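20 December 2018

Spent the evening on the linen closet and got further than I expected. The shelves have been bad since we moved the winter bedding in there, and I wanted it done before January, when Mom's boxes come.

Took everything out onto the bed first. Two duvets, the green blankets, the flannel sheets that don't fit any bed we own now. The flannel goes to the shelter. The blankets stay, though one has a hole near the hem that I should mend and probably won't.

The duvet from Zenar is still good. It cost 300 and I remember thinking that was a lot. The pillows from the same order have gone flat, so I put those by the door for the trash. Vacuumed the shelves, wiped them, let them dry while I ate. Soup again. Called the insurance people after supper and was number 31 in the line, so I hung up and went back to the closet.

Top shelf is 2 inches shorter than the others, which I had forgotten. The big duvet won't go up there however I fold it. It went on the bottom, with the guest sheets over it. Towels in the middle. I moved the sewing things to the hall cabinet.

Then the bags the bedding came in. I had been saving them in a stack behind the ironing board, flattened, for years. Most had split at the seams and I threw those out. I kept the clear one with the beige cloth edging and stood it open on the white table while I decided what to put in it. The plastic is wrinkled all over but I like being able to see what's inside, and the little brown tag at the side is still on.

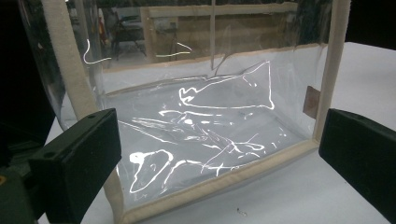

Joar Hägglund wrote back that he never stores down in plastic, only in old pillowcases, and that wool is fine in a vinyl bag as long as it has been aired for a day first. He also thinks I should leave the bag a little open at the top. So the wool throw is over the back of a chair tonight and goes in tomorrow. The duvet I will leave as it is, on the shelf with a sheet around it.

Still to do: the hall cabinet, which is now too full, and the call to the insurance people. Bed at eleven – late for me.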